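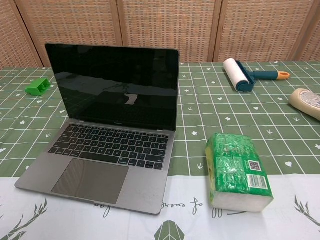 What has to come off the table before the laptop gets cleaned?
Anything that can spill, stick or shed. Food and drink go first, then loose small parts, then paper. The tissues may stay, as you will need them in step 5.

Section 4. Cleaning a laptop on a cloth-covered table

The Clamberg table cover was designed to make a plain table look cheerful, and it does. It was not designed as a workbench, but people have been treating it as one since the day it shipped, so this section covers the most common job. Allow 12 minutes, or longer if you eat at your keyboard.

4.1 Before you start

1. Shut the laptop down from its menu. A dark screen may only mean it is asleep, and a sleeping laptop will happily type whatever you wipe.

2. Unplug the charger and anything else attached to it.

3. Smooth the cover from the center toward the edges. Square the printed grid up with the table while you are there. It has no effect on the cleaning, but you will be looking at a crooked grid for the rest of the job and it will win.

4. Set the laptop toward the front, where you can reach the hinge without leaning over the screen. Keep all four feet on the tabletop. The border band is decoration and holds up nothing once it passes the edge.

Note: Bottles with a squeeze cap belong in the kitchen. Mayonnaise in particular has been reported to us, more than once, by people who sounded surprised.

4.2 The laptop

5. Open the lid and tilt the screen back. Wipe it with a soft, lint-free cloth, top to bottom, using no more pressure than you would on a pair of glasses. Use the tissues for your hands and for the table. Paper tissues leave fibers on a glossy screen and can scratch some coatings.

6. Turn the laptop on its side and tap the base gently over a sheet of paper. Crumbs will appear. Do not try to date them.

7. Wipe the keys with a cloth that is barely damp. If you can wring a drop out of it, wring it again.

8. Dry the trackpad and palm rest. Leave the lid open until every surface is dry, then close it.

CAUTION: Never spray cleaner directly onto the screen or the keys. Spray the cloth, somewhere else, and bring the cloth back.

CAUTION: Check the keyboard before closing the lid. A toy brick or a clip left on the keys is small, but the screen is thinner than it looks.

4.3 The cover

Once the lid is down, you can turn to the fabric. Most of what fell out of the keyboard is now on it, along with the usual hair.
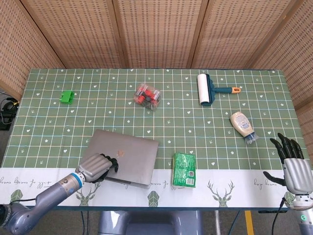
9. Work with the lint roller in short strokes, always in one direction, starting at the back edge. Go around the laptop first, then slide it over and do the patch where it was sitting. That patch is always the worst.

10. Peel off the used sheet when it stops picking things up. Alper Sarıgül, who tested this cover for us, got through 4 sheets on a single table and would like it known that he owns a cat.

11. Roll lightly over the printed lettering on the border. Adhesive sheets are kind to the hearts and stars but less so to a print that has been through the wash around 40 times.

12. Park the roller so that the sticky part touches nothing you are fond of. Hanging it up by the hole in the handle is best. Left on the cloth overnight, it will bond with the cloth.

4.4 Putting things back

13. Return small toy parts to a box with a lid. A clear one saves you from opening it every time somebody asks whether the black wheel is in there.

14. Put the tissues back within reach, plastic wrap closed, opening side up.

15. Restart the laptop and try every key, including the ones you never use. If a key sticks, go back to step 6. If it still sticks, see Section 7, Things We Cannot Fix With a Cloth.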